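What the Label Says and What the Cup Holds: Serving Sizes in Everyday Drinks

Student project report
Amparo Ticona and Wálter Espinoza
April 6, 2004

1. Why we picked this

The assignment was to study "a number people see every day and do not read." Our first idea was bus schedules, but another group got there before us and seemed to be taking it personally. So we went with the serving size, which sits at the top of every nutrition label and quietly decides what all the other numbers mean.

If a bottle says 100 calories, that is 100 calories per serving. If the bottle holds two and a half servings, the person drinking it has some math to do, usually while walking. We wanted to find out how far the serving on the label is from the serving people pour for themselves, and whether they know there is a difference.

2. What we did

We asked students in the Alcombe dining hall and shoppers outside the Bevside grocery store to fill out a short survey. We handed out 400 forms in December and got back fewer than we would like to print here. Several came back with drink orders written on them.

The survey had 3 questions. How much juice do you pour at breakfast? How much of that do you think is one serving? Do you check? The third question was Wálter's and he stands by it, although almost everyone answered "check what."

After that we held pouring sessions. Each person got a pitcher of water and was told to pour "a normal glass." Then they were told to pour "one serving." We measured both with a kitchen measuring cup, wrote the amounts down, and did not make faces. The last part took practice.

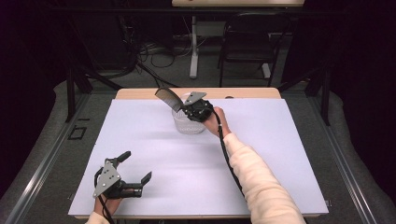
The label on a bottle of juice usually gives one serving as 8 fluid ounces, and the trouble with 8 fluid ounces is that hardly any of our pourers had a picture of it in their heads. They had a picture of a glass. Give them a big glass and the serving grew to match, with complete confidence. A clear plastic cup like the one standing on the paper has no line on it saying "stop," so people stopped where it looked polite, a little below the rim. When we asked one pourer how she knew that was a serving, she said it was "where the drink goes." We have not found a better definition in the reading.

3. What we found

Most people poured more for "a normal glass" than the label serving. We expected that. We did not expect that most of them also poured more than the label serving when they were asked to pour exactly one. The second pour was smaller than the first, so they were clearly trying. A few people poured a tiny amount, as if we had asked for cough medicine, and those people turned out to be on diets.

We also kept a diary of our own drinks for 2 weeks. Amparo's total for juice and soda, going by the labels and counting each bottle as one serving, was 2,975 calories. When she went back and multiplied by the servings in each bottle, the total was a good deal higher, and she has asked that the figure stay in the notebook. Wálter drinks mostly coffee and was unbearable about it.

4. Problems

Water is not juice. Two people told us they would have poured differently if it had been something they liked, and they may be right. We had no budget for juice.

Our pourers at Alcombe were mostly friends, or friends of friends, and some had heard what the project was about before they sat down. One of them poured 8 ounces on the nose and then bowed. We left him in, on the grounds that throwing out the only correct answer would look bad.

The Bevside shoppers were in a hurry and many had ice cream in the bag. Their forms are short.

5. What we would change

Professor Apaza suggested after our first draft that we should have used more than one size of glass on purpose, and written down which person got which. We used whatever was clean. This means we can say that bigger glasses seemed to get bigger pours, but we cannot say by how much – a sentence we would have liked to finish differently.

We would also ask people to read a real label before the second pour, to see if it changes anything. Amparo thinks it would. Wálter thinks they would read the calories, feel bad, and pour the same amount.

6. Thanks

To Ms. Donon in the dining hall, who lent us the pitchers and has asked twice for them back.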